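We have now used the Cernarent hand gripper for two months, so I write a small review for people who think about renting one. We are a small lab in Fenbridge and we pay for it ourselves.

You hold it in the hand, you do the task, and it records. No robot arm is needed for this part. My first session took 20 minutes to set up, and most of that was the software update. 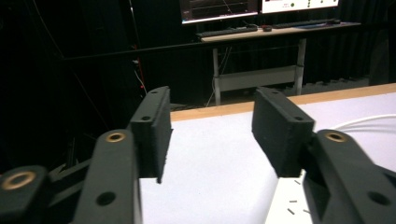
Pads open over the table. Brass rings in the links, four gray pins still to pick.

Small pins are the hard test for me. The pads are wide and I must come in very straight. With bigger parts I have no complaint.

We made 566 recordings until now. I had to throw away 8, all of them my own mistake with the start button.

Less good: the manual is thin, and the spare pads come from Cescombe and need long time to arrive. Please order them together with the rental.

I will try the Bråten kit in June and write the same kind of thread for it.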